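Whiteboard markers: keep them lying down in the tray, or in a cup?
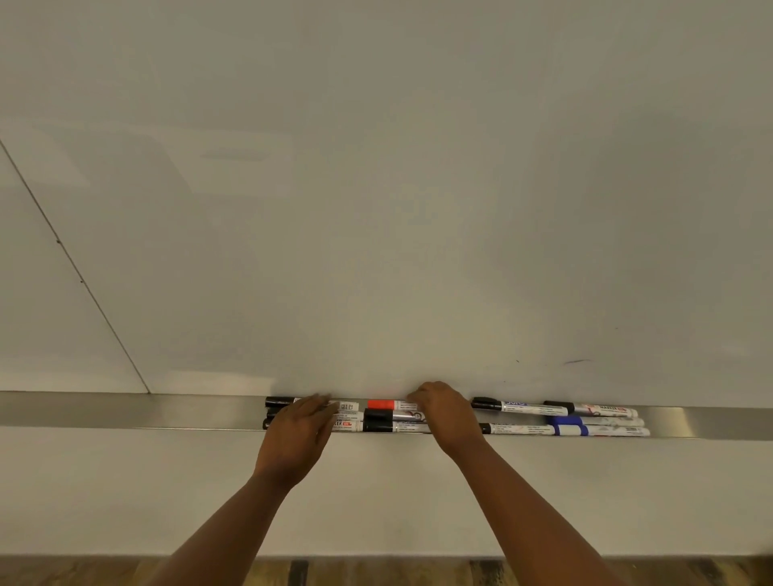
Tươi Đặng

Hello everybody. I teach evening English in the upstairs room at Flimcombe and I share the board with three other teachers. I would like your opinion about the markers. At present they all lie flat in the metal tray with the caps to the left, one pile in the middle, a bit to the right. I like it, because I can take one without turning my back to the class for a long time.

Last week another teacher wrote me a note that we should stand them in a cup on the desk, as in her old school. She says the tray is untidy and that the pens fall down when somebody leans on it. I don't want to quarrel over pens, but I also don't want to walk to the desk each time I need a new colour. How do you keep yours?

My second question is on the board itself. It has a small grey mark on the right, just over the tray, and the usual cloth does not remove it. There are also a few tiny dark dots. What may I use without spoiling the surface?

Posted 27/02/2023

Colin Mellor

Tray, every time. A pen stood on its end with the cap up goes faint, all the ink sinks to the bottom. I threw away a whole box of 12 at my last place before I worked that out.

For the grey mark, draw over it with a fresh black dry-wipe pen, leave it a couple of seconds and wipe. Works on old ink nine times in ten. If it's a scratch it will stay there, sorry.

Hằng Đinh

I must disagree with Colin a little. In a cup you can put them with the cap down, then the ink goes to the tip and they write very well. We do so in our office in Tusau for over 3 years. The problem is only that people put them back the wrong way up -- and they always do.

Colin Mellor

That's my point though. You can't put one back the wrong way up in a tray.

Hằng Đinh

You can leave it there without its cap. I have seen this many times also :)

lã_upstairs

Can I ask what they are, Tươi? Three of the ones at the left have black caps and look like different printing on them. If there are permanent ones mixed in, I would take them out tonight. We had one in our tray for a whole term and of course it was the substitute teacher who found it.

Tươi Đặng

Thank you all. I have checked every one now and they are all dry-wipe. They were bought at different times, so the barrels are not the same. Two of them hardly write. I put them back in the tray myself many times, I am ashamed to say, hoping for better.

Colin, I tried the black pen on the grey mark. It became lighter but it is still there. The dots did not change.

Liên Trịnh

Dots which don't change are often small damage in the coating, please do not scrape them with your nail or a knife. For the mark you can try a little rubbing alcohol on a soft cloth, then wipe with clean water and dry it well. Try a corner first. Not the kitchen sponge with the green side! It makes fine scratches and after that the ink stays in them for ever.

I also noticed the line across the left side, where two panels meet. Don't let liquid run into it. On our board in the Evell building the edge of the panel began to lift, and I think it was from too much spray cleaner.

Hằng Đinh

Agree with Liên on the spray. Spray the cloth and leave the board alone.

Vy Triệu

I am the one with the cup :) Tươi showed me this thread in the break.

I still find that the tray looks messy, but I accept the argument about the ink. May I propose a middle way -- the black ones stay in the tray, where all of us need them, and spare pens go flat in a box in the desk drawer. And whoever finds a dead pen puts it in the bin. Not back in the tray.

Tươi Đặng

Vy, I agree with all of it, also the last part. I can bring a box, I have one from biscuits which is long enough. Shall I put the wiping cloth in it too?

Vy Triệu

No, please leave the cloth where it can dry. In a closed tin it will smell after two lessons.

Colin Mellor

Wash it now and then as well. Ours was blacker than the pens.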